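Lindden Cable Bed Socks, sand – two seasons in

Reviewed by Lev Nechyporuk, Wednesday, July 17, 2024
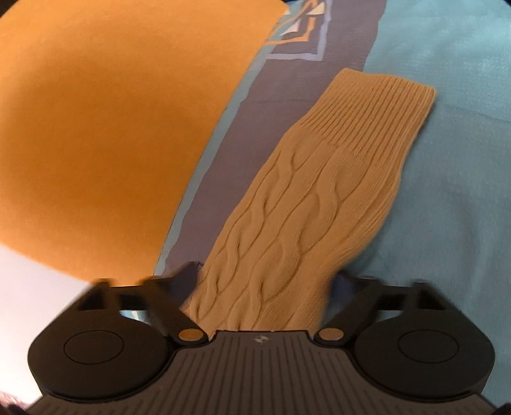

I don't trust anything sold with the word "cosy" on the label, and Lindden manages to use it four times on one bit of card. My sister-in-law swears by these socks. She also swears by copper bracelets, so I bought one pair with my own money in November and kept quiet about it until I'd worn them properly. They have now been through a winter, a damp spring and whatever this summer is supposed to be, and I have opinions.

First the price, because the shop page hides it until you've chosen a size. I paid 17.40 with postage on top, which is a lot for two tubes of knitting. For that you'd expect something a good deal better than the three-for-a-tenner packs on Zedcombe market, and that was the comparison I had in mind the whole time.

The look of them

They're a sandy tan colour all over, no contrast toe, no stripe, no little logo on the outside that I can find. The ribbed cuff is neat and the cable pattern stands up well, enough to throw a bit of shadow in side light. I'd feared one of those flat printed-looking patterns that vanish the moment you put a foot in it. It does flatten out over the instep, and anyone with a wide foot will see less of the twist than the shop photos suggest, but laid on the bed they still look like a sock somebody took trouble over.

My wife says they look like a jumper for a small dog. I have nothing to add to that.

The fit

Lindden sells two sizes, and the dividing line falls exactly where I do. The chart tells you to size up if you're in between. I sized up, and there is spare sock at the heel. After an hour or so of walking about the house it has crept round to the side, and I have to stop and haul it back. In bed this doesn't matter in the slightest. On the stairs it does, and I'd be careful if you have bare wooden ones like ours, as there's no grip on the sole of any kind.

The cuff is the best part. I get red rings round my shins from nearly every sock I own and I don't from these. It hasn't gone slack either. I measured it against the unworn spare pair my sister-in-law has in her drawer (she thinks I'm mad) and there was nothing in it.

Warmth

The card says "all-night warmth". I'd say they are warm in the way any thick sock is warm. If your feet are already cold when you put them on, you'll wait a good while, same as with anything else. I tried one of these on the left foot and an old Maksymiv walking sock on the right for seven nights running, and on five of those mornings I couldn't have told you which was which with my eyes shut. On the other two the Maksymiv won. It's also an uglier sock and it itches, so make of that what you will.

They don't itch. I'll give Lindden that without argument. I also never woke up with sweaty feet, even in the mild spell in May when I should really have put them away.

Washing

The instructions want a cool hand wash and drying flat. I did that for the first month like a good boy. Then they went in with everything else at thirty, inside out, and I saw no difference, except that the loops on the back of the cable catch on things. One snagged on a zip and pulled a ridge out of line near the ankle. I worked most of it back in with a blunt needle but I can find it with my thumb.

Bobbling started under the heel fairly soon and then stopped getting worse. A once-over with a razor sorted it. Keep them off the radiator. They dried stiff as cardboard the one time I tried it and took two wears to come round.

Drying flat takes ages, by the way. Allow a full day and a night indoors, longer if the heating's off. With only one pair you'll be going without, and I suspect that's how they sell the second.

Compared with the others

The Skavesari bed sock is the one everybody recommends instead. I've had those as well. Softer on day one, thinner by day 200, and the cuffs had given up long before that. The Lindden pair started out a bit firm and has stayed much the same, which I prefer. The market ones are fine, and if you lose socks at the rate my son does you should buy those and forget you read any of this.

Small complaints

The pair comes joined at the cuff by a plastic tag that needs proper scissors, and I nearly took a hole out of the rib getting it off. The card claims "174 stitches of comfort", a phrase I've read many times now without getting any meaning from it. And the shop emailed me twice a week until I unsubscribed, then once more to say sorry I was leaving.

Would I buy them again?

At full price, no. They're a decent, comfortable sock with a very good cuff and a heel that wanders, and I can't make that add up to what they charge. They were down by a third in the spring sale, and at that I'd have had another pair and grumbled less. If you're clearly a small or clearly a large, the heel may behave better for you than it does for me.

Three and a half out of five. I'm wearing them now, in July, because the kitchen floor is freezing.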